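Wicker basket gone musty, any way to save it?

Big woven one, lives on a round wooden table in the sunroom.

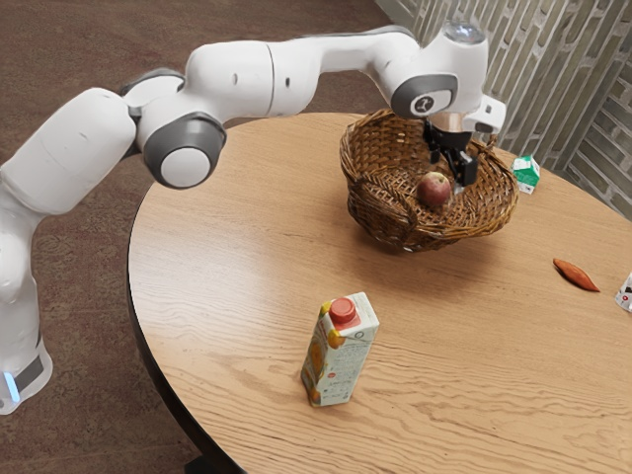 Large wicker basket on the round table

Bought it at the Brimlow market, been great for blankets but since the wet spell it smells like an old shed. No mould I can find. Tried airing it on the verandah for 2 days, came back inside, same smell. Don't want to wreck the colour. Is vinegar ok or will it go blotchy?
Julián Ortuño, 2 Sep 2020

Cordero377
Vinegar's fine. One part white vinegar to 3 parts water, spray bottle, light mist inside and out, wipe with an old tea towel. Dont soak it. Test underneath first if it's stained or dyed, some of the cheap dyes lift. Then outside in the shade with a breeze, upside down on a couple of bricks so air gets under. Full sun makes cane brittle, learnt that with a washing basket that cracked all along the rim. If it still pongs, bicarb in the bottom overnight and vacuum it out with the brush head. And wash the blankets!! Half the time it's them.

grumitz
just chuck it and get a plastic tub

Karovance
Agree with Cordero on teh shade. Check the table too, mine had damp trapped underneath the basket and the timber was what stank. Little felt feet fixed it, couple of bucks at the hardware shop.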